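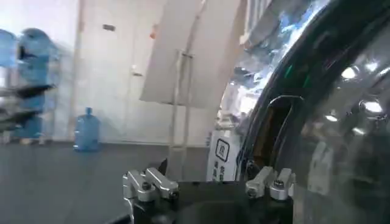 *Fig. 7.1 Ceiling lights reflected in a dark, glossy curve.*

# Chapter 7: The Shared Laundry

A washing machine at home has one enemy, and you probably married it. A machine in a shared room has 34 enemies, all of whom own a sock that went missing in July and a theory about where it went.

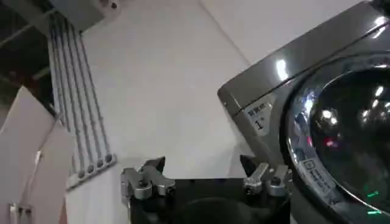
Numbering the machines is the oldest trick in the trade. It lets a resident write "No. 1 ate my towel" on a complaint slip – and lets the manager file it properly before ignoring it.

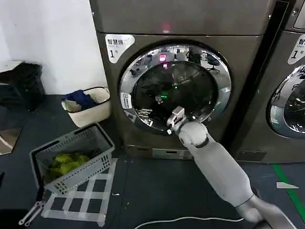
*Reading time: 34 minutes, exercises excluded*

A front-loader with a dryer built in saves floor space and costs you evenings. The wash and the drying both happen behind the same round door, so a load that stays put keeps the next person waiting twice. Brigitta Marti, who ran the laundry at Ilis, kept 256 complaint slips in a shoebox. We will sort them in Section 7.2. Bring a pencil.

First, the small stuff: tokens, lint, buttons, and whatever was left in the pocket.
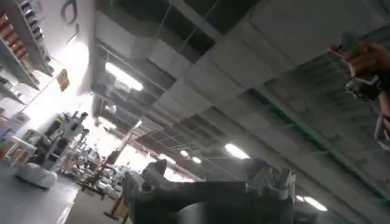 *Fig. 7.2 A small blue-gray object, held between the fingertips. Shelving at left.*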